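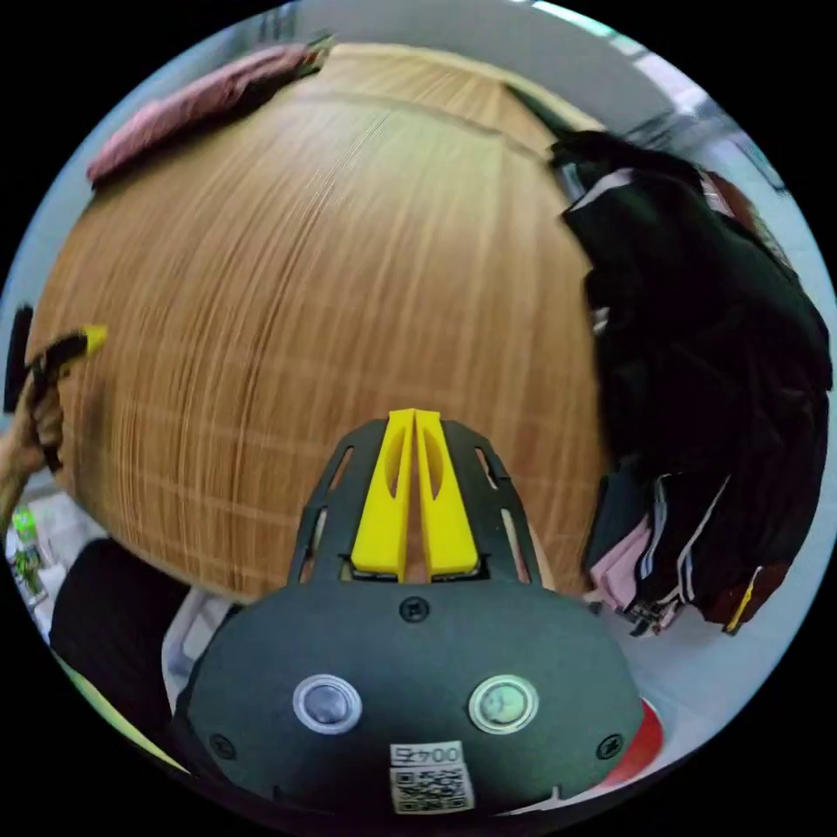
The Flevia Folding Table Loom
By Lusside

£1214, delivered
In stock in ash and beech. Walnut made to order, 9 weeks.

We have been selling looms long enough to know when one is going to be borrowed by everybody in the building, and the Flevia is that loom. It came in for a fortnight's trial in January and never went back in its box. If you weave already, you'll feel the difference as soon as you throw the first pick. If you don't weave yet, it's a lovely place to begin (and you won't grow out of it in a year).

What it's for

The Flevia is a four-shaft table loom with a proper hanging beater, wide enough for scarves, tea towels, cushion fronts and narrow yardage. It folds with the warp still on. You slacken the tension, drop the castle, turn the two knobs and carry it off under one arm, then set it up again at the other end and carry on from the same pick. It weighs 11 kg in ash. Walnut is a touch heavier, beech about the same as ash to carry.

It's at its happiest with cotton, linen and finer wools. You can make a very nice small rug sample on it too, but please don't buy it to make rugs. Rag rugs and anything that needs a real thumping want a floor loom with weight behind the beater, and we'd much sooner talk you through one of those on the phone than have you fighting with this.

How it weaves

The shed is the thing to get excited about. It's clean and deep right up to the front beam, so you can weave on for a good while before you need to wind forward, and a full boat shuttle glides through without catching. Plenty of table looms make you use a stick shuttle for everything. You can use one on the Flevia if you like, of course - I still do for thick weft - but it's a treat to have the choice.

The levers sit on the right as standard, with a left-handed castle available at no extra charge. Each lever drops into its notch with a soft click and stays there. They are quiet! I wove the last third of a linen runner in the same room as a sleeping baby and the noisiest thing was the ratchet, which you can ease off with your thumb once you've got the knack.

The beater hangs from the top and swings back by itself. There are three positions for the pivot, so you can move it along as the cloth builds up and keep the same angle at the fell. Beginners can leave it in the middle and forget about it.

The frame

Solid hardwood, oiled at the workshop. The joints at the corners are wedged, and the folding joint runs on a brass bush that can be replaced when it wears. Mojtaba Alipour drew the first version for his own use, after trying to fit a full-size loom into a flat with a spiral staircase, and you can tell it was designed by someone who has to put it away at night. Nothing sticks out when it's closed. The levers tuck in flat and there's a leather strap to stop the beater swinging on the stairs.

The front beam is rounded over and sanded very fine, so you can rest your wrists on it through a long evening. It will mark in time. A wipe of oil once or twice a year brings it back.

Heddles and reed

You get Texsolv-style polyester heddles, already tied up and spread across the shafts, with a spare bundle in the drawer. They're silent and they don't chew fine yarn. The reed supplied is a middling one that suits most cottons doubled in the dent. If you mainly weave fine linen or chunky wool, tell us in the order notes and we'll swap it for a finer or coarser one before it leaves. Any Lusside table reed from the past few years will fit, and so will other makes if the height matches, so measure first.

Warping it

You can warp front to back or back to front. The back beam lifts right out, which makes back to front much less of a wrestle when you're on your own. There are lease stick holders on both sides that hook over the frame, and they fold out of the way afterwards.

A few things we've learned from warping ours over and over:

Wind the warp on with the beater strapped back. It's tempting to leave it loose, and then it drifts forward and rubs.

Use the card strips in the box for the first few turns, then switch to whatever you like. Wallpaper lining is good and cheap.

Check the apron cord is even before you tie on. It arrives even, but it can slip on its first journey.

If you're threading in the evening, put a sheet of white paper behind the heddles. Makes a huge difference to tired eyes.

Deepika Unnithan has written a short booklet that goes in with every Flevia, with three drafts to start you off: a plain weave tea towel with coloured stripes, a twill scarf and a small overshot sampler. The towel is my favourite. I've made it in mustard and grey, then in two greens, and now I have the sampler warp waiting and can't leave the towels alone.

In the box

Flevia loom, with castle and beater fitted
Reed
Heddles on four shafts, plus spare bundle
Lease sticks
Apron rods and cord
Threading hook and reed hook
Carry strap
Card strips for the warp beam
Starter booklet
Small tin of finishing oil

Shuttles aren't included, as everyone likes a different one. The slim Mustar boat shuttle is a good match for the shed height, and the short stick shuttles on our accessories page fit in the drawer.

Extras worth a look

The floor stand turns the Flevia into a very comfortable sit-down loom, with a shelf underneath for cones. It bolts on with hand knobs and folds separately. The second back beam is for anyone who'd like to try seersucker or supplementary warps - it slots in above the first and has its own ratchet. There's also a padded bag in waxed cotton, made by Hassanpour, which has a long pocket for the reed and survives car boots very well.

You can add any of these later. The holes are already drilled.

Delivery and setting up

It comes almost ready to use. You'll need to unfold it, fit the two knobs and clip the lever cords to the shafts. The cords are colour-marked at both ends. Please keep the outer box until you've woven something on the loom, in case you want to send it back.

Delivery is included on the UK mainland. For the islands and anywhere further off, ask us for a price first and we'll find the kindest courier we can. You're also welcome to collect, and if you do, we'll put a warp on with you before you take it home. Bring your own yarn or use ours. Mornings are quieter.

Guarantee and spares

The Flevia is covered for 2 years against faults in the wood, metalwork and cords. After that every part can be bought singly, down to the lever springs. Farzad Kermani looks after spares and repairs at the workshop, and he's very patient with blurry photos and descriptions such as "the bendy bit on the left".

Questions we get asked

Can I add more shafts later?
Not to this castle. Lusside make an eight-shaft Flevia with a deeper frame, and we can order it in for you. If you already dream in drafts, go straight for that one.

Is it all right for a child?
An older child with someone close by, yes. The levers are light. Keep small fingers clear of the folding joint when you're putting it away.

How long can I leave it folded with a warp on?
As long as you like, provided the tension is off. Ours sat folded through most of a spring with a wool warp and wove perfectly well afterwards.

Does it need clamping to the table?
Not on wood. On glass or a very shiny worktop, slip the cork pads under the feet. They're in the drawer with the hooks.

Can I try one first?
Please do! There's always a Flevia set up by the window with something on it, and you can weave a few inches of whatever's there.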